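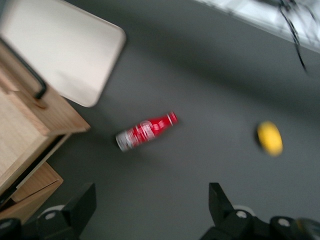 Tray setup at Medholm is moving to the robot arms this spring, and most of the questions that reached the newsletter were about what happens to the people who do it now. The short answer is that no jobs on the setup line are being cut and the job itself is changing quite a bit. The longer answer takes up the rest of this item. The arm works from the bench top, where things are put down the way they would come out of a tote. A bottle on its side, like the red one with its cap pointing away from the wooden drawers, is an ordinary start for it. So is something small and smooth like the yellow piece to the right. The arm has to find each item, close on it, and set it on the tray.

We have two benches set up in the old label room. Gisela Hagedorn runs both of them on first shift and Kwok-wai Kuo takes second. They came off the setup line and still cover there when someone is out. Neither had worked with a robot before. The training was done by Kendent, the company that installed the arms, and it was spread across mornings so the line wouldn't be short.

**What the arms will do**

The first product going over is the standard refreshment tray for Nestmont, the conference hotel. We send out 400 of those on a full day. Each one is the same, and the setup is mostly reaching: tray down, bottle on, fruit on, slide it along. It is the work that shows up most often in the sore shoulder and wrist reports. People on the line asked for it to go first, and the planning group agreed.

Custom trays stay with people. So does anything with glass, anything with a handwritten card, and anything ordered after the cutoff. The arms are slow compared with an experienced setter, and we are not expecting them to catch up. They can keep going through breaks and shift change, so the daily total should come out even.

The benches are still on practice items. None of it goes to a customer, and the practice bottles and fruit are kept in their own bin under the bench. Please don't take anything from that bin, and please don't add to it. If you find a practice item out on the floor, hand it to Gisela or Kwok-wai.

**What the bench job looks like**

Gisela wrote up a normal hour for the people thinking of applying. We have shortened it a little.

"You put the items out and start the run. Then you watch. The view comes from the small camera down by the gripper, so you see what it sees, and it moves around a lot. It took me a while to get used to. When it misses, you stop it, write down what it was trying to do, put things back and start again. You don't reach in while it's moving. Between runs there is more writing than I thought there would be. I sit for part of the hour and stand for part of it. My shoulders feel better. My eyes get tired by lunch."

Eye strain came up with Kwok-wai too, and the schedule now trades the bench person with someone from the line at mid-shift. Both of them wanted that anyway. Kwok-wai said he missed having people to talk to, as the label room door stays shut when the arms are on.

The other change he mentioned is in how you think about a mistake. On the line, if a bottle tips over, you pick it up and that is the end of it. At the bench, a tipped bottle gets a note with the tray position, the way the bottle was facing, and whether the fingers touched it. He has filled most of a binder with these. Kendent uses the notes to adjust the program, and the fixes come back in small batches.
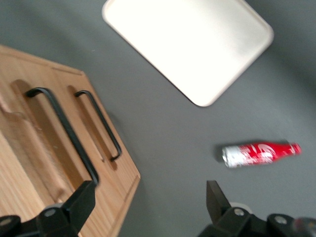

*Page last changed: January, 3:40 p.m.*

Handles and drawers are the second part of the project and will take longer. Some of our supplies are kept in wooden units with black bar handles, and we would like the arms to be able to get around those without someone opening everything beforehand. For now, wood with handles goes out on the bench beside the tray and bottle so that the arm has to work near it. Handles are thin and dark, and the gripper fingers are dark too, which makes it hard to judge the gap on the screen. Gisela's advice to new people is to stop the run if you aren't sure. A stopped run costs a minute.

There is also the matter of the tray edge. The rim is low and the corners are rounded, and a bottle laid down near the side can rest on the rim and roll when the tray is picked up. A setter feels that right away. The arm does not, so the bench person has to look for it. Xiuying Liao, who has been setting trays here longer than any of us, spent an afternoon in the label room showing Kwok-wai and the Kendent trainer how she places a bottle so that it stays put. Her method is now the one on the instruction sheet. She asked for the sheet to say "label up" in larger type, and it does.

**Pay and hours**

Bench work is paid at the lead setter rate for the whole shift, including the half spent back on the line. This was settled before the benches were installed. People who don't want bench work keep their current rate, shift and place in the overtime rotation.

Hours will not drop because of the arms. Nestmont trays are part of the morning load, and the time that opens up is going to the custom trays, which have been running late since fall. If you usually leave when the Nestmont order is done, talk to Hoi-yan Tsai in scheduling about what your morning will look like. She has the draft posted by the time clock and is taking changes in pencil.

**Openings**

There are two more bench spots, one on each shift. You need to have worked the setup line, and you need to be all right with writing things down. You do not need a computer background. Training lasts two weeks and is paid. Sign up with Hoi-yan before the end of the month. If more people sign up than we have places for, it goes by seniority, the same as any other posted job.

**Questions from the break room box**

*Are we being recorded?* The camera is on the arm and looks down at the bench. It will catch hands if hands are on the bench, so the rule is that nothing is saved until the bench person has stepped back and started the run. Yanling Luo in operations keeps the list of who can open the recordings. It is short and you may ask to see it.

*Who gets blamed if the arm packs a tray wrong?* A person still checks every tray before it is wrapped. A wrong tray found at the check is logged to the bench, without a name. We had a long talk about this one, and several of you said you would not apply otherwise.

*Can we visit?* Yes, at shift change, when the arms are stopped. Ask Gisela or Kwok-wai first. Stay on the outside of the yellow tape. Drinks stay in the hall.

*Will the arms go to the Liang order next?* No date has been set. The Liang trays have a folded napkin, and the grippers do poorly with cloth. Yanling would like to see a full month of Nestmont trays go out before anyone brings it up.

*What happens to the label printer?* It moved to the back of receiving. The spare rolls are on the shelf above it. If you are still carrying a key to the old label room, return it to Hoi-yan, as the lock has been changed.

The first live Nestmont trays will be a part order, with setters standing by to take over if the benches fall behind. Yanling will post the start time at the clock the afternoon before. If you are scheduled that morning, come to the short meeting by the wrap station before you clock onto the line - it counts as paid time. Further questions can go in the box or straight to Yanling.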